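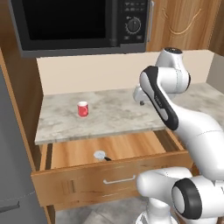

About the Laboratory

The Wudbridge Manipulation Laboratory compares grippers, arms and controllers for household work. It was founded in Brisport by Maeve Ó Ceallaigh and has been led by Úna Ó Conaill since July 2020.

Each gripper is first tried in simulated kitchens, on cups, drawers and door handles, and completes 2000 runs under every controller. Those that meet the required standard move to the test hall at Foley for a further 100 trials on physical hardware.

The Laboratory employs 19 staff. Reports are issued to member firms each September and may be requested from the Ferkorham office.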